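Speaker notes: Small things on the table, a talk about storing in baskets and boxes
Maham Khattak
Corkgate, evening program, 15 November 2023

Before I start: check the microphone, put the water where I can reach it, ask if the people in the back can hear. Speak slowly. I speak too fast when I am nervous.

Opening

Good evening, and thank you for coming. My name is Maham Khattak. I have worked for many years with shops and small offices, and in the last years mostly with homes. I help people to find a place for their things. Tonight I have 30 minutes, and after this we can talk.

I want to start with a table. Please think of one table in your home where things stay. Perhaps it is near the door, perhaps it is in the kitchen. Nobody planned to keep things there, but they are there. (Wait. Let them think. Usually somebody laughs.)

The Gilani apartment

Tell the story of the Gilani family, with their permission. They had one long shelf in the hall. On the shelf were keys, tape, batteries, gloves, a dog leash and many letters. We did not buy any furniture. We used two baskets and one box with a lid, all from their own kitchen. After one week Mrs. Gilani told me that she finds the keys, but her sons throw the letters in the basket with the gloves. So we moved the letters to the wall. I tell this because the first plan is almost never the last plan.

Open or closed

This is the main part of the talk, so do not hurry.

An open basket is for the things you touch every day. You drop the thing in, and you take it out with one hand. A slatted basket is good for this, you can see from the side what is in it, and the air goes through. For wet sponges or onions this matters a lot. The bad point is that small things fall through the slats. Paper clips, coins and small screws do not belong there.

A box with a lid is for the things you need once in a month. The lid keeps the dust out, and you can put another box on top. But a lid is one more step. If a person must lift a lid each evening, after some days the thing will lie on the lid and not in the box. I have seen this very often, also in my own home.

Now the slide with the black slatted basket on the dark tabletop, and the clear box with the lid standing to the left of it by the wall. Leave it up while I speak about distance.
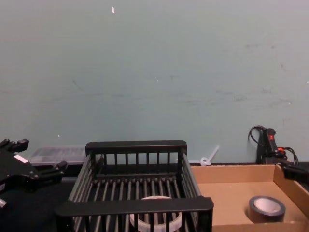 Should the basket or the box stand closer to the person?
The basket should be closer. It is used more often, and the hand should reach it without passing over something else. The box can stay at the back, against the wall.

Then the question of clear plastic. Frosted plastic shows you that something is inside, but it does not always show what it is. Write a label. Write it by hand and put it on the short side, the side that looks at you. I tried labels on the lid, and when two boxes are stacked you read only the upper one.

Measure first

Ask who has bought a basket that did not fit. (Many hands, I think.)

Measure the depth of the table or shelf, not only the width. At the Zanon office we had a shelf 63 centimeters deep, and the baskets were much shorter, so behind them there was a second hidden place full of old cables. We turned the baskets and it was better.

Leave up to two fingers of space on each side. You need to get your hand in.

If time is short, skip the Fedum example and go to the questions.

Practical exercise

Give out the paper sheets. Each person draws one table from above and writes "daily" or "monthly" next to each thing. Five minutes. Walk between the rows and help, but do not correct the drawings.

Questions

Somebody will ask about the price. Answer: first look in the kitchen cupboards.
Somebody will ask about children. Answer: low, open, no lid.

Thank Corkgate for the room. Collect the pens.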